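Trikel 461 Room Dehumidifier
Owner's Guide, revised April 21, 2023

Section 3: Setting Up and First Run

Before you start

The Trikel 461 removes water from the air and puts it in a tank, which you then carry to the sink and pour away. Everything in this section serves that modest goal. Read it through once before you plug anything in. We know how these guides are usually read, so the cautions are placed next to the steps they belong to.

Stand the unit upright for two hours before you switch it on, even if it rode home upright. The delivery driver's idea of upright and ours have differed in the past. The oil in the compressor needs to settle, and it will not be hurried by tapping on the cabinet.

Choosing a spot

1. Pick a level floor. Thick rugs count as level only to people who have never carried a full tank across one.
2. Leave a hand's width of clear space at the back and a good deal more at the front, where the dry air comes out.
3. Keep the unit away from curtains, bedding and anything that likes to be sucked against a grille.
4. Plug straight into a grounded wall outlet. Do not use an extension cord.

CAUTION: Do not set the unit on a shelf, a stool or another appliance. It is heavier than it looks, and the tank makes it heavier still as the day goes on.

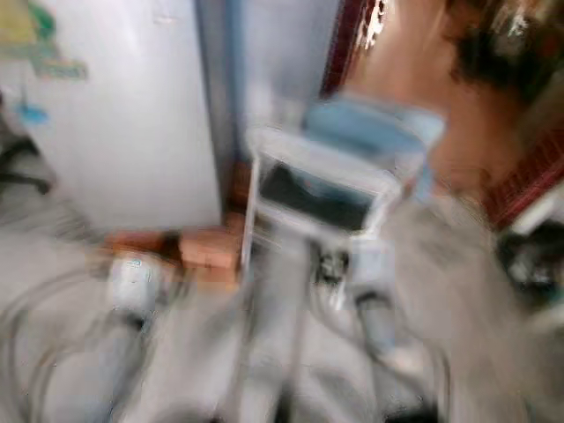 Can I run it with a window open?

It will run, but it will be drying the outdoors as well, and the outdoors has a larger supply. Close windows and outside doors while the unit is working. Inside doors may stay open if you want to dry the next room too, though the tank will fill sooner and the second room will take its time.

Fitting the tank

1. Pull the empty tank straight out by its recessed handle. It may stick the first time. Pull evenly with both hands.
2. Remove the foam block from behind the tank. The block holds the float still during shipping. Left in place, it goes on holding the float still, and the unit will believe the tank is empty forever.
3. Check that the float moves freely up and down.
4. Slide the tank back until it clicks. If there is no click, the Tank light stays on and the compressor stays off.

NOTE: Keep the foam block if you expect to move house. Otherwise you will need to improvise one out of a dish sponge, as many owners report doing.

Using the drain hose

The hose is optional and sold separately under the Leckie name. It lets water run directly to a floor drain, so you can stop carrying the tank.

1. Unscrew the cap on the rear outlet and put it somewhere you will remember.
2. Screw the hose on by hand. Pliers will crack the collar.
3. Run the hose downhill all the way. Water is firm on this point. A single loop lying higher than the outlet will send everything back to the tank.

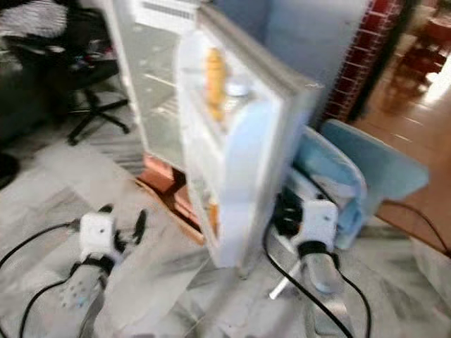
Check the hose again after a day, and once more after anyone has vacuumed near it. A hose that drained well on the first evening can be nudged into a loop by a foot or a chair leg, and the first sign will be a full tank you thought you had retired.

First run

1. Press Power. The fan starts at once. The compressor joins in later, with a thump that worries some people and is normal.
2. Set the humidity with the plus and minus buttons. Start with the middle setting and leave it there for a day before you begin having opinions.
3. Allow around three hours before looking for water in the tank. In a cool room it may be longer.
4. If the room feels slightly warmer, the unit is working. In July you may wish it worked a little less.

CAUTION: Never drink the collected water or give it to pets. It looks clean. It has been over metal coils and through whatever was floating in your room. Most garden plants don't mind it.

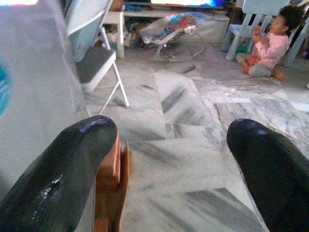
Figure 3. Room interior, close view.

If the unit stops

Tank light on: empty the tank, or push it in until it clicks.

Frost light on: the room is too cold, and the unit is thawing its coils. Leave it alone. It restarts by itself.

No lights at all: check the plug, then the outlet, then the breaker. Please do this before calling the Arside service desk in Gaduston, where they will ask you to do it in that order.

Filter cleaning is covered in the next section. The filter will need it sooner than you think if you own a cat.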